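Senby Household Reuse and Repair Service
Progress report to the Maddocks Fund
September 2, 2024

Period covered

This report covers the second half of our first funded year, up to the end of August. It follows the headings in the grant agreement. The spending sheet was sent separately and is not repeated here.

Summary

The service takes unwanted household goods from homes in Senby, Edcombe and Collitcombe, checks them, repairs what can be repaired at a fair cost, and passes them on through the Senby store. We accepted 1462 items in the period. The Edcombe drop-off point opened on schedule. The Collitcombe one did not, and we explain that below. Repair times for small electrical goods are still longer than we want.

Collections and drop-off

Most items still come to us by van. Residents book by phone or through the online form, and the form now asks for the size of the item and whether there are stairs. That one change has cut the number of wasted trips. Before it, the crew would turn up for "a cupboard" and find a wardrobe on the third floor.

Edcombe opened in the parking lot behind the library, three mornings a week. People use it mostly for kitchenware, books, lamps and toys. The books have been a problem. We get far more than the store can sell, and they are heavy to move. We have started turning away encyclopedias and textbooks at the gate, and there is now a sign saying so.

Collitcombe was due to open in the same month. The site we had agreed on needs a new drain before anything can be stored there, and the landlord has not set a date for the work. We looked at two other sites. One has no vehicle access in winter and the other costs more than the budget line allows. We have kept up van collections in Collitcombe in the meantime, with an extra run every second week.

Sorting and storage

Goods are sorted on arrival into four streams: ready for sale, needs cleaning, needs repair, and scrap. The repair stream used to sit in the same bay as the scrap, and some good items were thrown out by mistake. The two are now kept at opposite ends of the building, and each item for repair gets a paper tag with the date it came in.

Storage is tight. Furniture takes up most of the floor and moves slowly in summer. In August we cut prices on large wardrobes and sideboards, which cleared enough room to reach the back wall again. 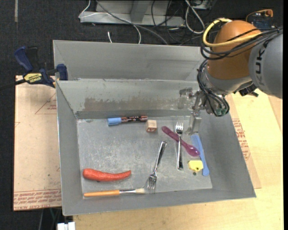
Repairs

We completed 168 repairs. Furniture made up the largest share, mainly loose joints, missing handles and drawers that stick. These are quick jobs and the bench keeps up with them.

Small electrical goods are slower. Every item has to be tested before and after the work, and only one member of staff is qualified to sign off the tests. When that person is away, nothing electrical leaves the building. A second member of staff has started the course and should finish before the end of the year. Until then we are limiting what we take in to lamps, toasters, kettles and vacuum cleaners. Microwaves and heaters are no longer accepted.

Spare parts cost more than we planned. We now strip usable cords, switches and wheels from scrap items before they go, and keep them in labeled drawers. This takes staff time, but vacuum cleaner wheels in particular are hard to buy on their own.

Store and referrals

The store has kept its opening hours. Local agencies can also refer households that need basic furniture at no charge. We supplied 76 households this way. Beds are the item most often asked for and the one we have least of — we cannot pass on a mattress without a fire label, and many of those offered have had the label cut off.

We have asked the referring agencies to tell us about beds earlier, so that the crew can look out for frames. Two agencies have changed their forms. The others still send the request a day or two before the move.

Training

There were 19 people on the training program during the period. Trainees spend time on the van, in sorting and at the furniture bench. Several asked for store work as well, and we have added it. Attendance was good except in the weeks when the Edcombe bus was not running. We paid for taxis from the travel line, which is now overspent.

Changes we are asking for

We would like to move the unspent Collitcombe rent into the travel line and into the second electrical testing course. The total grant would stay the same.

We would also like to push back the Collitcombe opening to the spring. If the drain work has no date by the end of the year, we will come back to you with a plan to run the area by van only.

Next period

The main tasks are winter collections, the electrical course, and a stock count at the store before the holidays. The Edcombe lease comes up for renewal, and the library has said it is willing to extend on the same terms. We will send a copy once it is signed.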